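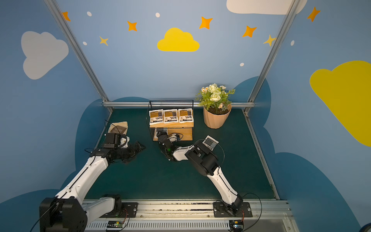 Two arms reach toward a wire rack holding three packets, against walls of painted clouds and stars.

I drove out to Prellilwood for the open day of the Retamal sighting archive, expecting little, and came home with slightly less. The entry fee was 6 dollars. The archive claims 1,153 reports of lights and objects over the valley, most of them from one October wave.

Peadar Noonan, who runs the place, let me pull any folder I liked. I pulled 11. Seven had no compass bearing, and two were the same letter typed twice with different signatures. None had been checked against a star chart or an airport log.
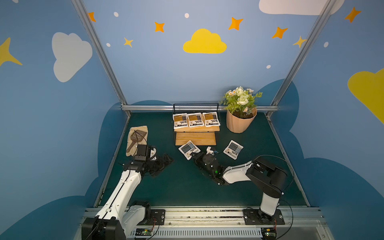 Blue walls with a yellow cloud and orange stars.

The afternoon talk was Theerawat Sriwong on the Zilmont case – the one with the scorched field and the missing farmer. He is a good speaker. He is also the only source for the farmer, whose name changed between his first slide and his last. I asked where the soil samples went. "To a lab," he said. Which lab? He took the next question.
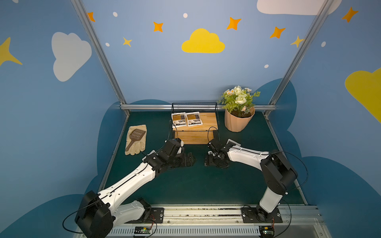

White and black arms, grippers facing each other over the table.

To be fair, the card index is neat and Noonan answered everything I put to him, including the rude stuff. He admits the Jerell photographs could be a weather balloon, though the display label still says "unexplained." I asked for copies of the negatives and was told to write in. I have written in.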